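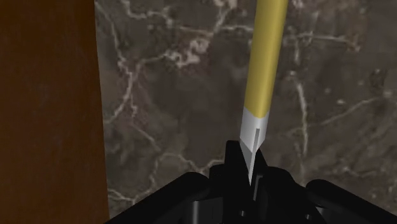 Yellow pencil, dark veined marble behind

Home-cured coppa: white mould fine, but hard edge and soft centre after 24 days

Asked Jun 8, 2019 in Curing and Drying

I have a pork neck hanging in a converted fridge, cured by the equilibrium method. Trimmed weight before salting was 801 g. Salt was 2.5% of meat weight, cure no. 2 at 0.25%, plus black pepper and a little fennel seed. It spent two weeks in a vacuum bag in the ordinary fridge, was cased in a beef bung and went into the chamber in the middle of May.

Chamber is set to 13 °C, humidity by a Verneo controller switching a small humidifier. The controller shows 70 to 74%. After 24 days the loss is 27% and I am aiming for 38%. The outside is firm like leather, the middle gives when pressed. White mould is even and there is no bad smell. Is this case hardening, and can it be put right without cutting?

Chamber fan is a Prastia 80 mm unit, running all the time, mounted on the back wall level with the meat.

Answer 1 (accepted)

Yes, it is case hardening, and the fan is the likely cause. 27% in 24 days is fast for a neck of that size at 13 °C. Constant air at meat level dries the surface faster than water can move out from the core, whatever the controller says.

Take it down, brush off loose mould, wipe the casing with a cloth dampened with dry white wine and let the surface dry for an hour. Vacuum seal it, casing on, and put it in the ordinary fridge at 2 to 4 °C. Leave it for two to three weeks. The moisture evens out and the edge softens. Weigh it when it comes out of the bag and hang it again until you reach 38%. Work from the original 801 g, so your target is 497 g.

Before rehanging, put the fan on a timer, five minutes in each hour, and turn it to face the wall. Raise humidity to 78 to 80% for the first week.

Also check the sensor. Mine read 6 points high until I did the salt test (damp table salt in a sealed box with the probe, should settle at 75%).

Answer 2

I had the same with a Lamont fridge. They run very dry when the compressor is on. Put a tray of salted water in the bottom.

Answer 3

Agree with the first answer on sealing. One addition: if the band is still dark and stiff after three weeks, leave it longer. I kept a loin sealed for 42 days and the ring had nearly gone when sliced. Texture was even, flavour slightly more sour than usual.

I would not bother with wine. Plain vinegar and water does the same job. I use Disadon bungs and they stand up to wiping if you don't scrub.

Comment from asker: Salt test gave 69% where it should be 75%, so mine reads low and the fan must be the main fault. Meat is now sealed.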